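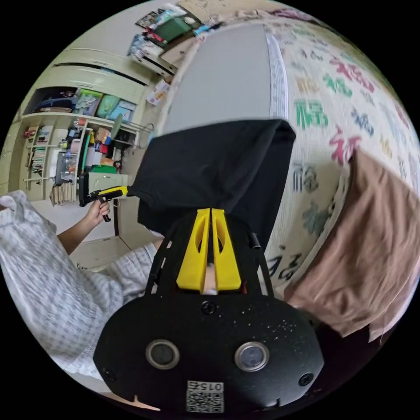
The Second Pair
by Marama Sheehan
Short fiction | Filed under: Work, Machines | 6 min read

By Wednesday the spreadsheet had a name, and the name was Moussa.

Fulvio said you couldn't love a thing called budget_final_4, and he wanted the two of us to love it, at least until June. So Moussa it was, with a green tab for what we had, a yellow tab for what we wanted and a red tab for what we'd be eating if we bought it.

"Read me the yellow one," he said. He was at the desk with his back to me, moving bottles so he could find the calculator.

"Second pair of grippers. Spare fingers. Spare cables. A proper folding table."

"We have a bed."

"The bed is the wrong height, Fulvio."

"The bed is a real bed! Gerkdale wants real homes. Find me the home where people fold clothes on a proper folding table."

He had me there. Gerkdale paid us by the accepted hour, and what they accepted was ordinary housework done with a gripper in each hand: shirts, pants, towels, whatever came out of the basket. Their arms would learn from it later, in a building neither of us had seen. I loved the work more than I had planned to. Dark clothes were my favorite. A black shirt gives you so little to go on, and you have to pinch along until you find the hem, and then there is this small lovely moment when the whole thing swings up off the bed and knows what shape it is.

But one pair of grippers between two people meant that one of us was always making tea.

"A hundred and thirty-seven hours accepted last month," I said. "With one pair. If we both worked - "

"If we both worked, we'd need two beds."

"One of us could do the kitchen."

He turned around for that. Fulvio had wanted the kitchen since the day we signed. He had theories about cups.

We got out the two quotes and laid them on the quilt. Burnix was the cheap one. Burnix would ship tomorrow and let us pay over the winter, and their page said the grip was as good as any on the market. Rukix cost 271 more for the pair, which was nearly the whole red tab, but the fingers came off with two screws and you could order them singly.

"How often do we go through fingers?" he asked.

I scrolled through the green tab. I am proud of the green tab. Every pad, every cable, every Tuesday lost to a bad card is in there. "Three sets since we started. And the last one we lost 31 hours waiting for the mail."

"Thirty-one hours." He wrote it on the back of the Burnix quote. "Put that in as money."

I put it in as money. It looked terrible. I was thrilled.
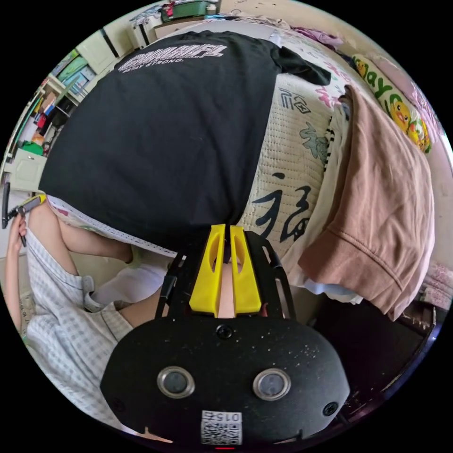
"So the cheap one isn't cheap," Fulvio said.

"The cheap one is cheap until something snaps. Then we're closed for a week."

"And the expensive one?"

"The expensive one snaps too. We just have the piece in a drawer."

He thought about the drawer. I could see him picking which one. Then he asked about training, which hadn't occurred to me at all, and I added a line for it - four hours each, unpaid, getting used to a new trigger. He asked about storage for the recordings. I added a line for that. He asked what happened if Gerkdale stopped sending work after the summer, and I let the cursor blink for a while in an empty cell.

"We could sell them," I said.

"To who?"

"People like us. There must be people like us."

"Put in half price, then."

"A third," I said, and typed it, and the total at the bottom went from black to red and sat there. We both leaned in. It wasn't very red. It was eleven days of work, if the work came, and if I stopped dropping socks.

My mother ran a laundry for most of her life, and she bought one big machine in all that time. She went to see it on four different Saturdays. She brought her own sheets. When it finally arrived she put her hand flat on the lid and kept it there through the whole first cycle, and I remember thinking that grown-ups were very strange about appliances.

"Ask Rukix if we can borrow a pair first," I said. "One weekend. Our clothes, our bed."

"Your socks."

"My socks especially."

He was already writing the email. He types with two fingers, which I have always found encouraging in a man of his profession, and he read each sentence aloud as it came. Dear Rukix. We are a small operation. We are very interested in your fingers.

"Take that out," I said.

"It's true, though."

He left it in. I saved Moussa, picked up the grippers and reached for the next shirt, and Fulvio went off to the kitchen to look at the cups.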